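Gronetti Bags - Customer Help
Ticket 3000: Zipper sticking on pink school backpack
Status: Waiting on customer
Opened by: Fernanda Torres
Handled by: Leonardo Tedesco

Fernanda Torres, Tuesday

Hi there! I bought the Golura backpack in pale pink for my daughter back in July and we love it, except one of the two long front zippers has started sticking. It runs fine for most of the way and then stops dead on the curve. If I back it up a little and pull again it goes past, but she's seven and she does not have the patience for that (neither do I at 7:30 in the morning). The other long zipper right next to it is perfectly smooth, so I don't think it's the whole bag.

I already tried the pencil trick, rubbing the lead up and down the teeth. It helped for a day or so and left gray smudges on the zipper tape, which I then had to get off with dish soap.

Leonardo Tedesco, Tuesday

Hi Fernanda, sorry about the zipper! Could you tell me which of the two it is, and send a close picture of the front? Please also check inside for a loose thread or a bit of lining near the spot where it stops. And hold off on any more pencil for now - the graphite does come out, but it's a pain on the light colors.

Fernanda Torres, Tuesday evening

OK, picture is below. It's the zipper on the right, the one that swings out toward the lower right. The one in the middle is the good one.
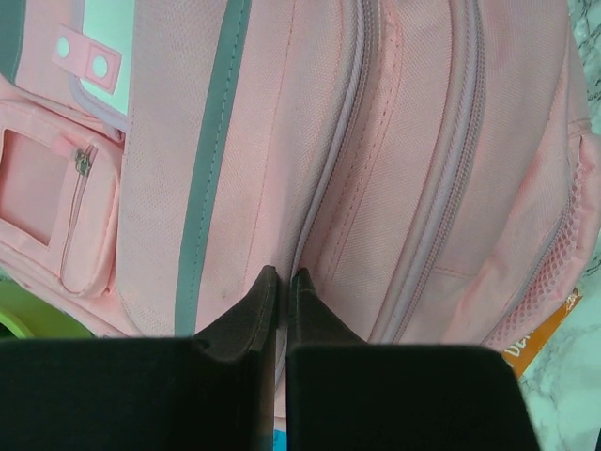
Attachment 1: front of backpack, both long zippers and the small side pocket

I emptied the whole thing out and turned the compartment as far inside out as it would go. No lining caught, but I did find one loose thread, maybe an inch long, right about at the sticking point. I haven't cut it yet in case it's holding something together! Also a fossilized raisin, but I don't think we can blame that.

The little pocket with the clear window zips just fine, by the way, so please don't make me send the bag away for that one.

Leonardo Tedesco, Wednesday

That thread is my best guess. It's safe to trim as long as it isn't part of the stitching that holds the tape to the canvas. Tug it very gently, and if the seam doesn't pucker, snip it close. Then rub a plain white candle along the teeth on both sides, run the zipper 19 or 20 times, and wipe off the extra with a dry cloth.

If it still catches after 3 school days, let me know and I'll set up a repair with our workshop in Dirncombe.

Fernanda Torres, Wednesday

Seam didn't pucker, so I snipped it. Candle done too. It's way better, but I can still feel a tiny bump on the curve if I go slowly. I'll let her use it the rest of the week with the lunch box in and write back on Monday.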